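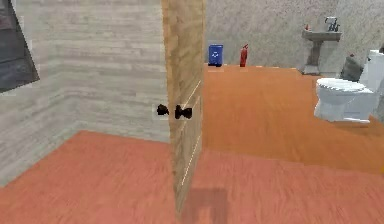 Computer rendering: a partly open wooden door with black handles, and the bathroom on the other side.

Progress report to the Nondemard Fund
Home Repair Grants, Eltetstead and district
Period covered: February to July

We are very happy to be writing this one! When we sent you our last report the small grants program had only just opened, the application form was still four pages long, and we had no real idea how many people would come forward. Six months on, the fund you support has helped 293 households with repairs they could not have paid for alone, and the phone still rings most mornings before nine.

Grants paid

All 293 grants went to homeowners or long-term tenants in Eltetstead and the villages along the river road. The ceiling stayed at the level we agreed with you. Heating and hot water took the largest share by a long way, followed by roofs and gutters, then bathroom and step-free access work. We had expected more requests for wiring. We think people don't know they can ask for it, and the new leaflet puts it on the front.

The largest single payment was $3,240, for a boiler and the pipework around it in a house where two generations live together. It needed your written approval as an exception, and thank you for turning that around in one afternoon. The family had hot water again before the end of the week.

Getting the word out

We mailed the leaflet to 1,083 addresses in March, using the list the water company's hardship team helped us put together. Applications doubled the month after. We also had a table at the spring market (cold, wet, and still worth it) and left leaflets at the pharmacy, the library and both laundromats. The laundromats did better than the library, which surprised us, and we'll be adding the one in the next town over.

The shorter form

You asked us to look at why so many people started an application and then gave up. We rang a good number of them and the answer was nearly always the same: page three, the one asking for bank statements. We now ask for one proof of income and take the rest over the phone. The form is down to two pages, it is in larger print, and far fewer are coming back half filled in. One applicant told us it was the first form she'd ever finished without her daughter in the room.

Working with Prustudeo

Prustudeo has been handling the repair bookings since April and it has gone really well. Their desk matches each approved grant to a contractor and keeps the household informed by text or letter, whichever they prefer. We now have 15 contractors on the approved list. Obradović, the plumbing firm on Mill Street, took on the most jobs of anyone and did a run of emergency call-outs at their ordinary daytime rate, even at eight in the evening. We'd like to mention them by name in the annual review if you're agreeable.

There were bumps in the first month. Two payments went to contractors before the household had signed the work off, and one bathroom job was booked twice. Nothing was lost and both payments were confirmed as due, but we have changed the order of steps so that the signed slip has to be on file before the payment is released. It hasn't happened again.

What has been harder

Roofing. Demand is high, good roofers are scarce, and the wait is now longer than we want it to be. Several families spent the spring with a tarp overhead after we had already said yes to their grant. We have approached two firms outside the district and one has agreed to price some work for us. We may need to pay travel on top, and would like to talk to you about whether that can come out of the repair budget or has to sit under running costs.

Staff time is the other one. The phone calls that replaced the bank statements are a much nicer way to work, but they do take longer, and we underbudgeted for them. We have covered the gap by moving hours over from events, so there will be no autumn open day this year.

Money

Spending on grants is on track. Printing came in under budget and postage over, and the two very nearly cancel out. The full table is in the attached spreadsheet, second tab, with the boiler exception shown on its own line. We are not asking for any change to the payment schedule.

Next six months

The heating checks start in September, before the first cold nights, and we are excited about these. Every household that had a boiler or heater repaired last winter will be offered a free visit. We'll mail the wiring leaflet in October. Prustudeo is also setting up a text reminder for people whose application is missing one document, and we hope to have it running by the time we meet.

Questions for you: the roofing travel costs, the mention of Obradović in the review, and whether you would still like to come along on a home visit in November. We'd love to have you.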